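Subject: Re: [cloth-handling] Garment folding results, home recordings, third round
Date: July 27, 2025
From: Data and Methods Group, Boltomlow Laboratory
To: cloth-handling list

Dear colleagues,

Thank you for the comments received on the second round. The message below answers the question raised on this list concerning dark garments, and reports the first results from the third round. The original question is quoted for those who joined the list recently.

> The second-round summary says that the policy trained on Clirkley
> recordings "transfers well to unseen bedrooms." The table in the
> appendix only breaks results down by garment type. Could the group
> also report them by garment color and by the surface under the
> garment? In our own trials at Drikwood, black and navy items on a
> patterned bed cover were the hardest case by a wide margin, and I
> would like to know whether this is a matter of our cameras or of
> the method.
>
> We would also be glad to know how the start of the fold is labeled
> when the garment has not been laid flat.

The group has now divided the third-round recordings in the way suggested. The set holds 3,000 demonstrations made in homes with the hand-held gripper, of which 557 combine a dark garment with a printed bed cover. No robot is used at the recording stage. The view from the gripper is the only image the policy receives, both in training and in later trials on the arm.

The combination in question looks as follows from the gripper, with black cloth on a bed whose comforter has a cartoon print in strong colors:

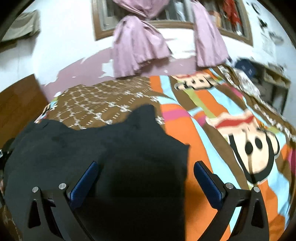
Raluca Bogdan asked, on reading a draft of this message, whether the printed cover helps the policy more than it hurts it. Her view was that a busy print gives a clear outline to a black garment, and that a plain dark blanket ought to be the harder case. She also asked that the two be kept apart in any table we circulate.

We have followed that advice, and the results support part of it. Finding the outer edge of the garment was no harder on printed covers than on plain ones. The failures came later, at the choice of grasp point. When the policy was trained without color changes, it often closed the fingers on the cover along with the cloth, most of all where a strong line in the print ran close to a hem or sleeve. On plain dark covers the errors were of a different kind: the policy stopped short and grasped nothing.

Training was then repeated with one change. For each demonstration we added 6 altered copies in which the colors of the whole view were shifted, while the recorded path of the hand was left as it was. Grasps that took hold of the cover became much less common. Grasps that fell short on plain dark covers did not improve, and we do not at present have a remedy for them. The Ásgeirsdóttir method, which adds a depth estimate from pairs of successive images, may be of use, but we have tested it on only 3 garments and would not wish to draw anything from that.

Padded garments deserve a separate note. A quilted front has soft creases of its own, and the policy can mistake one of these for a free edge. A dark green jacket spread front side up shows how little contrast there is to work with once the fingers are over the middle of the garment.

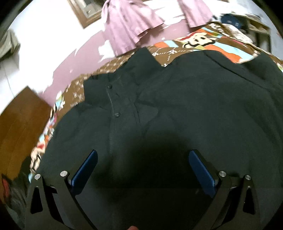

For this class we now place the first grasp by reference to the collar and the placket, and treat creases in the body of the garment as unreliable. The labels in the third round were revised to match. Members who hold copies of the second-round labels should not mix the two sets.

On the second question, the start of the fold is marked at the first closing of the fingers that is followed by a lift. Smoothing motions before that point are kept in the recording under a separate label. If the garment is still bunched when the first lift occurs, the label is kept and a flag is set beside it. About a tenth of the recordings carry the flag, and they were left out of the comparison given above.

The full table, by garment color and by surface, will be sent to this list in December together with the revised labeling guide. Groups that wish to run the comparison on their own recordings before then may write to us for the color-shift settings. We would be particularly glad to receive the Drikwood trials in a form that can be set beside ours.

With kind regards,
Data and Methods Group
Boltomlow Laboratory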